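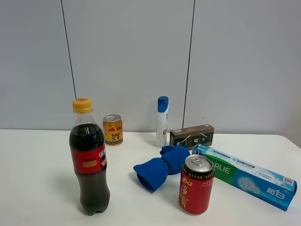
Fullow cleaning cloth, blue
Reviewed by Siham Amrani, June 10, 2025

I bought a 3-pack of these in December for wiping down tables and shelves at home. The one I use most is the blue one, and it has been through the wash every week.

It's soft and thin enough to wring out with one hand. Soda rings come up with plain water. Dried toothpaste takes a second pass, and shampoo drips need a proper rinse or the cloth goes slippery. On a white tabletop it left no lint that I could find – my old Grellell cloth always did.

Two complaints. It won't stay folded, so it ends up in a twist wherever I put it down. The color also ran a little in the first wash, so keep it away from white towels.

The Enach cloth I tried before was thicker and held more water, but it took all night to dry. I'd buy the Fullow again for light jobs. For floors, get something heavier.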